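Cadon Workcell Planner: what I thought after the open day

I went to the Cadon open day in February mostly for the free coffee, and came home wanting to write up their simulator. So this is a review of the Workcell Planner, the software you use to try out a robot arm job before you buy or bolt down anything. I run a small repair shop, so I'm the kind of customer they say they want.

Nour Masri ran the demo, and she was great. She let us shout out requests (there were 16 of us squeezed around two monitors) and she'd drag things around while she talked. The job was sorting returned electronics and odds and ends on a bench, and she had a whole little workshop built for it, with shelving, boxes, a side table, even tape on the floor!

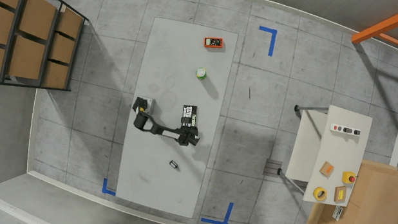

The sorting bench in Workcell Planner, seen from overhead, with the arm reaching in from the left.

I loved the overhead view. You see the arm's reach right away, and the soft shadows help you judge where the gripper is. The clutter won me over too. Scuffs on the concrete, smudges on the tabletop, an emergency stop sharing the side table with a roll of yellow tape – it looks like my place on a good week. The item by the gripper was harder to read from that angle, and I wished for a quick way to label things on screen.

Now the grumbles. Loading a new room took 2 minutes on their demo machine, and you can only save 128 objects per layout on the basic plan. My parts drawers would eat that up before lunch. The menus are small, and I kept losing the undo button when I got my turn at the mouse.

The basic plan is $200 a year. I'd pay it for one year to plan my bench, then see. I still want to try the Akoria one before I decide, and Nour says a bigger object limit is coming in the next update.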